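In defence of the old computer

My neighbour Geum-ok Heo asked me last Tuesday whether she ought to throw away her computer, and I'm afraid she got a much longer answer than she wanted. It's a big tower that lives under her sewing table, and it had become slow enough that she could put the kettle on while it thought about opening her letters. The shop had quoted her 400 pounds for a new one. I said I'd come round with a screwdriver first.

I do love the inside of a computer, even now. You take off one panel and there it all is, much roomier than you'd expect, and mostly held in with the same sort of screw.
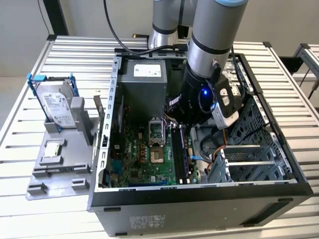 A tower on its side with the side panel off.
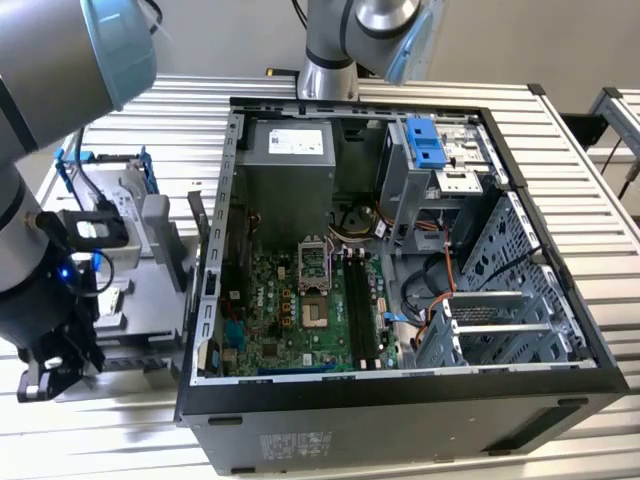
My grumble is with the way we've been taught to be frightened of these machines. My mother would cheerfully rewire a lamp, and my uncle kept a Rendska washing machine going for 13 years with bits he'd begged from other people's, yet perfectly capable friends of mine won't so much as lift the lid on a computer in case they let the cleverness out. I blame the makers a little for that, and the rest of us for believing them (I did too, for ages!).

Geum-ok's needed a good dusting and some more memory, and she did most of the work herself once I'd stopped talking. She's since moved on to the radio in her kitchen, and has asked to borrow my small pliers.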